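Trestia Tabletop Safety Kit
For two-armed robots working at a table

I put this kit together after two years of writing the same bench rules on the same whiteboard and watching them get wiped off. So now they're printed, laminated, and sold in a box with the bits you need to follow them. If your robot has hands and your people have hands and they share a table, this is for you!

What's in the box

43 rule cards, a roll of yellow floor tape, 3 table layout sheets, a sign-off pad and a short guide by my colleague Ratree Kongkaew, who is much stricter than I am (she'd tell you so herself).

How we lay out a table

Light things, everyday things, nothing sharp. We like a mix of shapes - a rubber chicken across a closed laptop, a notebook, a snack box, a die in a steel plate - and we leave the front of the table clear so there's room to work.
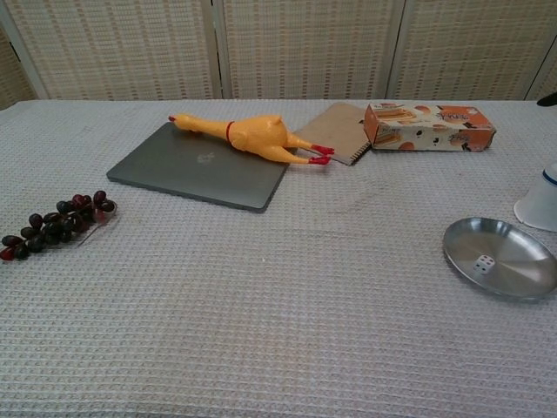

Before the arms move

Card 1 is the one I'd frame and hang on the wall. Everyone says out loud where they're standing, one person holds the stop button, and that person does nothing else. No phone, no coffee, no fixing the tablecloth.

Then check your cables. Look at the ones on the arms and the ones on the floor, and move your own feet accordingly. Start slow, with the hands up over the cloth and the fingers open, and don't reach in to straighten something once they're live. I know it's tempting. Stop first, then reach.
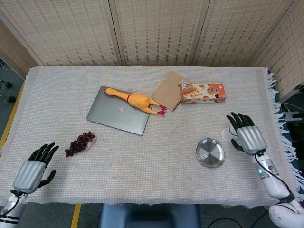
Card 9 covers chairs, and it gets the most mail. My own rule is that a chair can stay at the table as long as it's empty and tucked in, but Hildegard Oltmanns at Drallora takes hers out completely, and I can't really argue with her. The card has a box to tick for whichever you pick - just pick one and stick to it.

Good to know

The kit doesn't replace your risk assessment or the robot maker's manual. Cards are in English and Thai. Refill pads come in packs of 2, and the next print run is due in June.

Price: $71, tape included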